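Costume swap returns to Irden with repair tables and a parade

Families in Irden will be able to trade outgrown fancy dress for something new to them when the town's costume swap comes back in May, organisers announced on February 14, 2025.

The swap will take over both floors of Zavala Hall for a weekend. Last year's event, held in the smaller Skonmont Rooms, took in 472 costumes and ran out of hanging rails before lunch on the first day.

Anayeli Arellano, who runs the swap, said the move had been planned since the autumn.

"People were queuing on the stairs with dinosaurs over their arms," she said. "We needed the space, and we needed somewhere to put the big things. Last time we had a cardboard lighthouse and a two-person camel and they both ended up in the kitchen."

Visitors hand in clean costumes at the door and are given one token for each. A token can be exchanged for any single outfit, whatever its size. Headpieces, wings, tails and capes count as half, so two of them earn one token. Anyone with nothing to bring can buy tokens on the day, up to a limit of three per person.

Shop-bought and home-made costumes are both accepted, but Arellano said she was hoping for more of the second kind. Of last year's costumes, only 70 were made at home, and they were nearly all gone within the first hour.

"The home-made ones go first every time," she said. "Somebody's dad has spent a month on a foam helmet, the child has worn it once, and it's far too good for the loft."

A new part of the weekend is the make-and-mend room on the upper floor, with 13 tables for sewing, gluing and painting. Fabric scraps, elastic, craft foam and card will be free to use. Hot glue guns will be kept at two tables by the windows, for over-16s only. Zotivero, the craft supply shop on the market square, is giving the foam and the paint.

There will also be short classes on both afternoons. Saturday's covers sealing and painting foam armour so that it doesn't crack at the joints. Sunday's is on taking in and letting out a bought costume -- mainly side seams, trouser hems and the neck fastenings that tend to give way first. Each class has room for 60 people and places have to be booked. 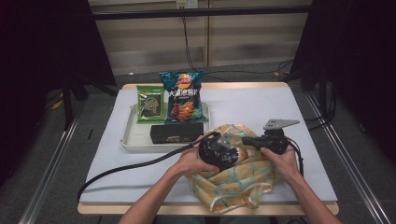 Photo: Zotivero

The weekend ends with a parade from Zavala Hall to the bandstand and back. Groups and families who want to walk together under one theme are asked to put their names down by noon on the Sunday, so that they can be given a place in the line. Pushchairs, wagons and scooters may be decorated, but nothing wider than the hall's double doors can be let in afterwards.

Costumes can be dropped off early at Zotivero during shop hours in the fortnight before the event. Bags should be labelled with a name and the size of each outfit. Masks that cover the whole face are welcome at the swap -- they will need to come off on the stairs.

Anything left over will go to the drama cupboards of local schools. Entry is free, and booking for the classes opens at the start of April.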